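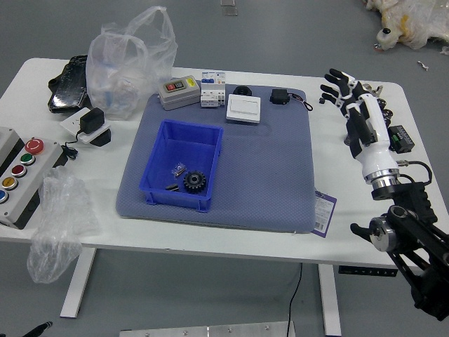

Setting up a bits-and-bobs bench to find out if a robot can tidy up yet

If you've got a workshop, you've got a bench where things wash up. Ours at Centhorpe collects gears, switches, wall plates, power adapters and little bags of I-don't-know-what, and sorting that lot back into tubs is the chore everyone would happily hand to a machine tomorrow. So can you? I spent a good chunk of October trying to get a straight answer, and what follows is how I'd run the trial if I were starting again (with fewer late nights and a lot less crawling under the table after runaway parts).

I'm assuming you already have an arm and a hand you can use, borrowed or bought, and that somebody has shown you how to start and stop it. You won't need a flash program. You do need a free afternoon and a bit of patience.

What you'll need

A table that doesn't wobble
A padded mat, big enough to cover the middle of the table
One open bin with low sides
A mixed handful of real parts from your own shelves
A tally sheet, paper is fine
An emergency stop you can reach without leaning past the arm

Step 1. Pick the chore and make it small

"Tidy the bench" is far too big. I wrote that on my first sheet and wasted a whole morning arguing with myself over what counted as tidy. Go for something like "pick each part off the mat and put it in the bin". Everyone who wanders past will agree on whether it got done, and you'll be very grateful for that when you're filling in the tally at five o'clock.

Save the proper sorting (big gears here, small gears there, mystery bags to Trev's old drawer) for later. Picking up and putting down is plenty for a first go.

Step 2. Lay down the mat

Don't skip the mat! I tried bare tabletop first and it was miserable. Fingers coming down on a hard surface have very little give, so if the height's off by a smidge you get a nasty clunk and everything stops. Padding forgives you. It also keeps round parts from wandering off, and it muffles the racket if you share a shed with people who are trying to think.

Ours is a plain blue-grey one. A colour that's clearly different from most of your parts will help the cameras, and it'll help you too when you're squinting at the footage later.

Step 3. Put the bin where a tired person would want it

I had ours on the left half of the mat, with the loose parts along the back. The arm comes in from the right, so it has to travel across to make its drop, and that's a fair test of a real bench. If you park the bin right under the hand you'll get a lovely success rate that means nothing.

Low, flared sides are your friend. A deep tub looks sensible until you watch a set of knuckles try to get in there.

Put one part in before you begin, too. A black gear does nicely. An empty bin is the easy case, and no bin on a working bench stays empty for long.

Step 4. Choose parts that are annoying in different ways

This is the step that decides whether your trial is any use, so have a proper rummage. I like a mix of these:

A chunky box with a bit of height, like a push-button switch box. It gives the fingers two nice sides to close on.

Something flat, like a wall switch plate. Flat things are horrid. You and I slide a fingernail underneath without thinking, and most robot hands haven't got a fingernail.

Something with a tail, like a power adapter with its cable still on. The plug may come up all right and then the cable drags half the bench along behind it.

A little clear bag of tiny parts. It's see-through, it's floppy and it changes shape every time you touch it. If yours can manage this one reliably, please write to me, I'd love to know how.

Step 5. Run the same layout over and over

Boring, I know. Start with the parts in a row along the far edge of the mat, with a finger's width or more between them, and put them back in the same spots after every attempt. I stuck to one layout for 14 rounds before I let myself change anything, and only then did I start pushing parts closer together or turning them around.

Mark your tally with just three things: picked, placed, and "I had to step in". That last column is the one the boss will ask about. By the end of the month I had 483 attempts written down, and I'd have liked 1000, but the bench was needed for paying work.

One rule for the tally — if you nudged a part with your finger because it was nearly there, you stepped in. I fudged a few early ones and had to bin the lot.

Step 6. Make it messier

Once the neat row feels dull, add some small stuff out of the way and see how the hand copes with company. We've used a bunch of cylindrical capacitors on the bare tabletop at the right, with some standing and some tipped over, which is how they'd end up on any bench I've ever worked at. They're light and they're close together, and there's a cable looping off the arm right in that neighbourhood, so you're testing two things at once: can it pick the part you asked for, and can it leave everything else where it was?

I hadn't given that second question any thought until I started the tally. People are brilliant at it. We reach over a cluttered bench with a coffee in the other hand and hardly knock a thing. Add a fourth column for "disturbed something else" and fill it in faithfully.
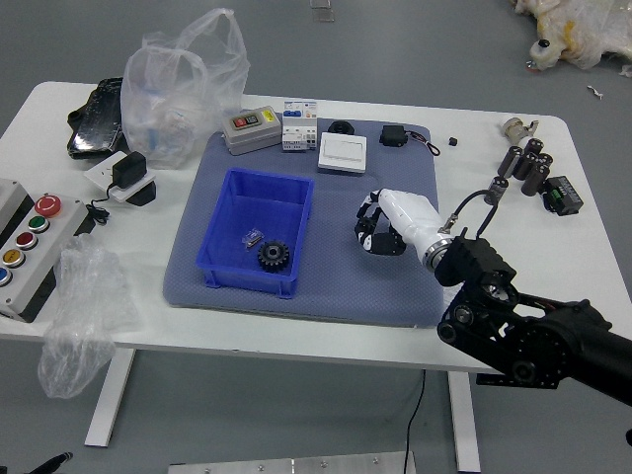 Barnabás Hegyi wrote in after I put up the first draft of this page to say I was being far too soft on the machines. At his shop in Trorkby a new starter gets shown the bins once and has the bench clear before smoko, and he can't see why anyone would spend a month teaching a hand to do the same thing slower. He also reckons the flat parts should count double, as they're most of what's on his bench.

Fair points, both of them! I've tried his double counting on my own sheets and it does drag the score down. I don't agree that it's a waste of a month, though. I went in with no idea which jobs to keep for people, and now I've got a list.

Step 7. Work out what it's worth

Take your tally and ask how long you could leave the room. That's my whole test. A hand that places most things but needs me standing beside it hasn't saved me any labour, it's just changed which end of the chore I'm on. On our best run I got 2 clean rounds back to back without touching a thing, and I was grinning like a fool, and then I went to put the kettle on and came back to an error tone.

So, for our bench: boxy parts, nearly there. Gears, pretty good if they've got room around them. Flat plates, cables and floppy bags, I'd still send a person. I can't speak for kitchens or laundries, but if a little bag of screws is this hard I wouldn't be giving up on folding your own towels.

A few things that went wrong for me

The arm stops short of the far edge. Pull the mat toward you before you go fiddling with settings. Mine was just too far back.

The cameras lose the clear parts. Try moving your lamp to the side. Straight overhead gives you glare on plastic and not much else.

Packaging creeps into the work area. Bags and wrap pile up on a bench like ours in no time. Keep them well off the mat or you'll be forever wondering what the hand is reaching for.

Your notes don't match the footage. Write the round number on a card and hold it up at the start. I keep mine in a Stotance folder, sorted by round, and it's saved me a few arguments.

If you run this on your own bench, send me your four columns and a list of the parts you used. I'm especially keen to hear from anyone who's had luck with wall plates.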